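Mudeck Hand-Held Gripper Pair

Sold in twos, with marker mounts. The listing says "standards ready" - ask which standard. We couldn't find one that covers a tool held by a person.

Cables kept clear of the forearm is our own rule, and a fair few ignore it.

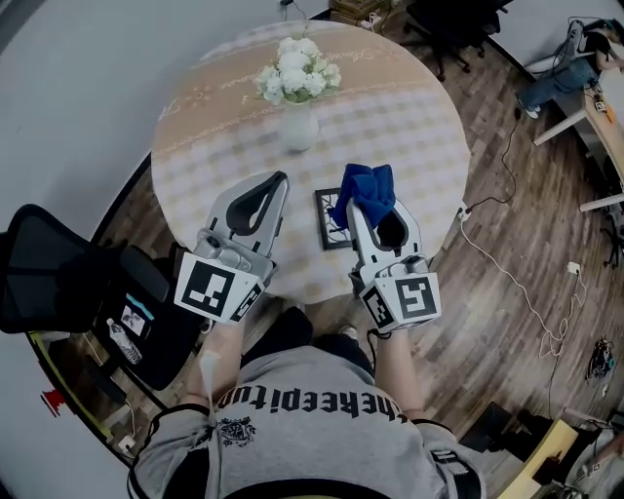 Before you buy

Check the finger pads for wear every 36 hours of use. Mudeck's sheet says 124, a figure we don't trust. Replacement pads come in packs of 4, grey housing extra.

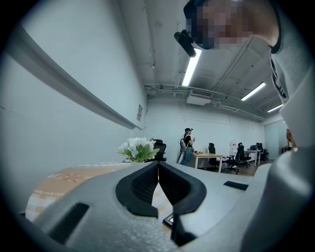
Black finger pads, textured inner faces.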